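Catherine Semple had folded socks for Waltico since July, and she was paid by the sock. The arms that would learn from her were in another building. She had never seen them.

"Slower," Beril Ağca said from behind the curtain. "You're ahead of the count."

"What count am I on?"

"1440."

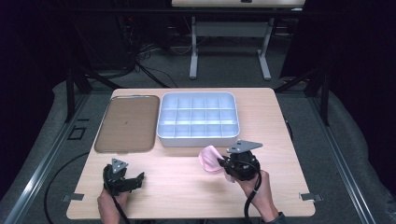
Catherine wanted to be at 3070 before she went home. She flexed her fingers on the grips and let the cables settle. The pink one hung from the right-hand jaws, over the table in front of the white organizer, and she held it there while she decided which end was the toe. Her mother had folded the cuff down first. Waltico wanted it done another way, and the other way was in a binder.

"Do they get it wrong?" she asked. "The arms?"

"They get it the way you do it. If you hesitate, they hesitate."

She thought about that. She had been hesitating a lot that week.

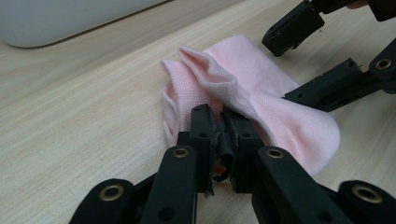

"So somewhere there's a machine that stops and looks at the toe," she said.

"There are 52 of them. Pradik took the first batch."

"And they all stop?"

Beril turned a page. "For less than a second. The customer thinks it's checking the seam."

Catherine closed the jaws a little tighter and started the fold again.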